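Open afternoon at Espinoza, the parts kitting shop in Tudau

I went on a Wednesday, with 6 other people who had signed up through the trade newsletter, and we were given coffee and a slide deck before we were allowed anywhere near the floor. The deck said "freeing people for higher-value work" on two separate slides. I wrote it down both times.

Espinoza packs kits for other companies' products. Somebody orders a flat-pack display stand, and the bag of bars, clips and screws inside was put together in a building like this one. For years that meant a row of benches and people with quick hands. Now the company is trying out bin picking by robot, with software from an outfit called Erkent, and the open afternoon was mostly about that.

Our guide was Yolanda Sotelo, who runs the kitting side and was more candid than the slides. The job the robot is learning is the dull one: reach into a bin, take out a bar, put it where the next station wants it. She said bars are harder than they look. They lie at odd angles and up against each other, and the arm has to get its fingers down between them without pushing the neighbor into the wall. 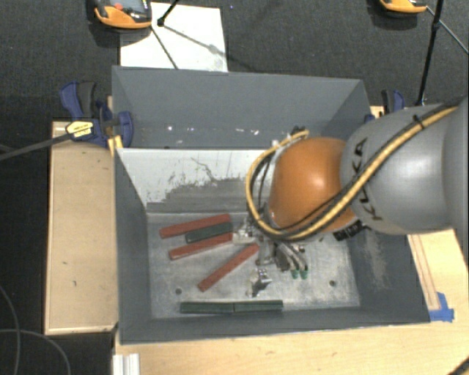 I asked how it compares with a person. The best bench worker, she told me, has done 1,188 bars in a shift. The robot's number was "not meaningful yet." Fair enough for a trial, but the deck had a payback chart in it, and a payback chart needs a number from somewhere. I asked where it came from and was told Erkent supplied it.

What has changed already is the work of the people nearby. Alcides Cuadros packed kits for 7 years. He now looks after the cell, and that means refilling the bin, clearing jams and writing down every failed pick on a tablet. He likes that his wrists hurt less. He does not like that the log takes up to 4 hours of a shift on a bad day, or that his pay grade is the same as before. When I asked if he'd been trained, he said he had watched Jernska's video course, at home, in the evenings.

Sotelo says no one will be let go. I believe that she means it. She also said that two packers who left in March haven't been replaced, and she didn't seem to think the two statements had much to do with each other.

The tour finished at the loading dock at half past three. The benches were busy when we walked back past them, and a stack of rush orders was waiting at the far end. Those were going out by hand.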